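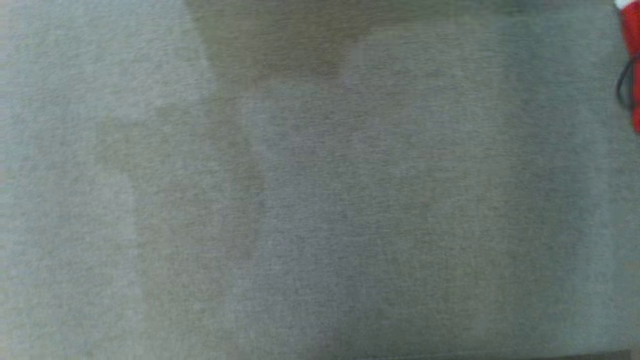

Gray carpet, with a few streaks.

So I finally caved and started walking to work! The office moved to the far side of Lindsay in January, and I'd been driving in every morning, grumbling at the same red light by the Stasum building and paying 14 dollars a day to park. Fourteen! I added it up one night and it came to 280 for a month, and that was the end of that.

The first week was rough. My shoes were wrong (cute, flat, zero padding) and I had a blister the size of a quarter. I got real sneakers after that, plus a backpack, and now I cut through the park and along the creek - way prettier than the highway, even in the slush. There's a bakery on Plekudthorpe Street that opens at 6:30 and I've been a little too friendly with their cheese rolls, so please don't ask me whether I've lost any weight.

What I really love is getting home with my head already cleared out. I used to walk in the door still mad about emails. Now I'm mostly thinking about dinner, or the ducks.

Next up is finding a rain jacket that doesn't make me sweat like crazy. If you have one you like, tell me in the comments!

We use cookies to improve your visit. By continuing to browse you accept our cookie policy. Accept | Manage settings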